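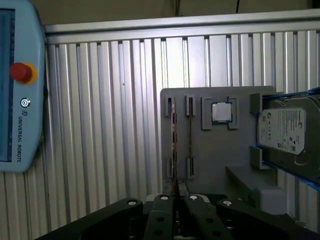 El procesador en su soporte, entre las cuatro escuadras grises.

Foros Manole > Hardware > Equipos de sobremesa > Montaje y reparación > Dónde dejar el procesador con el zócalo abierto

idris_skyrme
Buenas tardes a todos. Primero pido disculpas por mi español, lo aprendí de adulto y todavía escribo despacio.

Trabajo con torres de oficina de segunda mano, casi todas Dell, y cambio el procesador en muchas de ellas antes de pasarlas al almacén de Vundby. Desde febrero llevamos 80 equipos. Mi consulta es sobre el rato en que el procesador no está ni en su caja ni en el zócalo. Antes lo dejaba encima de una bolsa antiestática, en la mesa, y dos veces lo empujé con la manga. Una de las veces cayó al suelo. Funcionaba después, pero no quiero repetir la experiencia.

Ahora uso una placa gris plana con cuatro piezas en forma de L, una para cada esquina. El hueco es un poco más grande que el procesador, lo suficiente para que entre sin forzar. La cara metálica queda hacia arriba y los bordes quedan libres entre escuadra y escuadra, así que se puede coger por los lados.

Mis dudas son dos:
1. ¿Os parece bien tenerlo con los contactos hacia abajo sobre una placa así, o preferís siempre la caja de plástico original?
2. ¿La holgura debe ser menor? Con la que tengo, el procesador puede girar un poquito.

Gracias por la paciencia.

tornillo_m3
Bienvenido. Escribes mejor que la mitad del foro.

A lo primero: caja original siempre. Para eso la hacen. Los contactos no deben apoyarse en nada que no sea el zócalo. Yo no me fiaría de una placa que va cogiendo polvo en el taller.

A lo segundo: ni más ni menos holgura, porque yo no usaría la placa.

SaodahSinaga
No estoy de acuerdo con tornillo_m3. La caja original está bien para un procesador que va a viajar. Cuando tienes una fila de torres abiertas, la caja es una tapa más que abrir, y es justo al abrir la tapa cuando salta el procesador. Me ha pasado con esas de cierre duro.

En Wolura trabajamos con soportes parecidos. Lo que hacemos es rebajar el fondo del hueco en el centro, de manera que el procesador se apoya solamente en el borde verde y los contactos quedan en el aire. Si tu placa tiene el fondo plano, yo cambiaría eso antes que la holgura.

Y la holgura la dejaría como está. Si aprietas las escuadras, tendrás que tirar para sacarlo, y tirando se te escapa de los dedos.

idris_skyrme
Muchas gracias, Saodah. No había pensado en rebajar el fondo. El mío es plano, sí. Voy a preguntar al compañero que las fabrica si puede hacerlo en la próxima.

tornillo_m3: entiendo el argumento del polvo. Limpio la placa cada mañana con un paño que no suelta pelusa, pero es verdad que a las cuatro de la tarde ya no está igual de limpia.

pasta_gris
Meto baza con otra cosa. ¿Cómo lo colocas, con la torre de pie o tumbada? Lo pregunto porque en mi antiguo trabajo había un señor que lo hacía todo de pie «para ver mejor», y doblaba contactos cada dos por tres.

idris_skyrme
Siempre tumbada, con la parte abierta hacia arriba. Levanto la chapa metálica del zócalo hasta que queda vertical y solo entonces cojo el procesador. Es el orden que me enseñaron y lo respeto — primero el zócalo preparado, después la pieza.

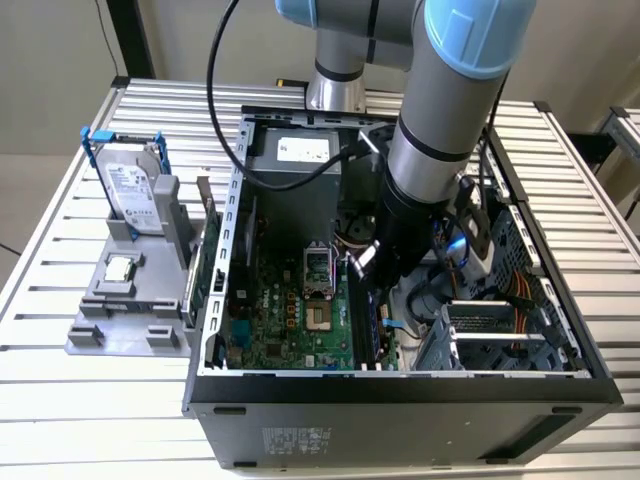 ¿Hay que quitar la fuente de alimentación para cambiar el procesador en una torre Dell de este tipo?

Depende de cuánto espacio te deje el modelo alrededor del zócalo; si la mano baja recta y sin rozar la fuente, puedes dejarla en su sitio, con el cable de corriente desenchufado de la pared.

pasta_gris
Gracias a los dos por la aclaración. Con la torre tumbada estoy totalmente de acuerdo.

Lo que sí apartaría son los cables de las bahías, los de colores. Tienen la costumbre de volver a su sitio cuando menos te conviene. Una brida floja o una cinta de velcro, y fuera del camino.

tornillo_m3
Yo la fuente la quito casi siempre. Son cuatro tornillos y trabajo más tranquilo.

SaodahSinaga
Pues yo casi nunca. Cada vez que quitas la fuente tienes que desconectar los cables de la placa, y esos conectores en equipos usados están muy agarrados. He visto más placas dañadas por tirar de un conector que por trabajar con poco sitio. Si es un equipo propio y tienes toda la tarde, adelante. Con muchos equipos al día no me compensa.

tornillo_m3
Ahí te doy la razón a medias. El conector grande se las trae. Pero si presionas la pestaña hasta el fondo, sale sin drama.

druva_recambios
Hola, soy de Druva, vendemos piezas usadas. Un dato por si sirve: el año pasado revisamos 1.120 placas devueltas y los zócalos dañados eran el motivo de devolución que más trabajo nos daba. En la mayoría, por lo que contaban los clientes, el procesador se había apoyado torcido y luego habían bajado la chapa con fuerza. O sea, que el girito que menciona Idris en su soporte me preocupa menos que el momento de soltarlo en el zócalo.

Consejo: buscad las muescas del borde antes de acercaros. Si la muesca no coincide, levantad y empezad otra vez. No se desliza el procesador dentro del zócalo para buscar la posición, nunca.

idris_skyrme
Esto me interesa mucho. En mi soporte el procesador se puede meter en cuatro posiciones, porque el hueco es cuadrado. ¿Sería útil marcar una esquina? Pienso en un triángulo pintado en la escuadra que corresponde al triángulo del procesador. Así lo dejaría siempre orientado igual que en la placa base y no tendría que girarlo en la mano.

SaodahSinaga
Muy útil. Nosotros lo marcamos con rotulador permanente, que se borra con el alcohol, y hay que repasarlo. Si te las fabrican a medida, pide que el triángulo venga hundido en la pieza.

Ojo con una cosa: todas las torres tienen que estar tumbadas en el mismo sentido. Si una la pones con el frontal hacia ti y la siguiente al revés, la marca te engaña.

idris_skyrme
De acuerdo. Yo las pongo siempre con el frontal negro hacia mí, así que no debería tener problema.

pasta_gris
¿Y la pasta térmica del procesador viejo? ¿Lo limpias en el mismo soporte?

idris_skyrme
No, lo limpio aparte, con alcohol isopropílico. En el soporte entra solo el procesador ya limpio. Lo decidí después de ensuciar una escuadra y pasar media hora quitando la pasta del rincón con un palillo.

tornillo_m3
Palillo de madera, espero.

idris_skyrme
De madera, sí.

tornillo_m3
Bien. Sigo prefiriendo la caja original, que conste. Pero si le rebajas el fondo al soporte y le pones tapa para la hora de comer, discutiré menos.

idris_skyrme
He hablado con mi compañero. Va a hacer tres soportes nuevos, con el centro rebajado y el triángulo hundido. La tapa la dejamos para más adelante, porque no sabe todavía cómo sujetarla sin tocar el procesador. Si alguien tiene una idea para la tapa, la leeré con mucho gusto.

druva_recambios
Una tapa alta, tipo cajita invertida, que apoye en la placa por fuera de las escuadras. No necesita sujeción, con el peso basta.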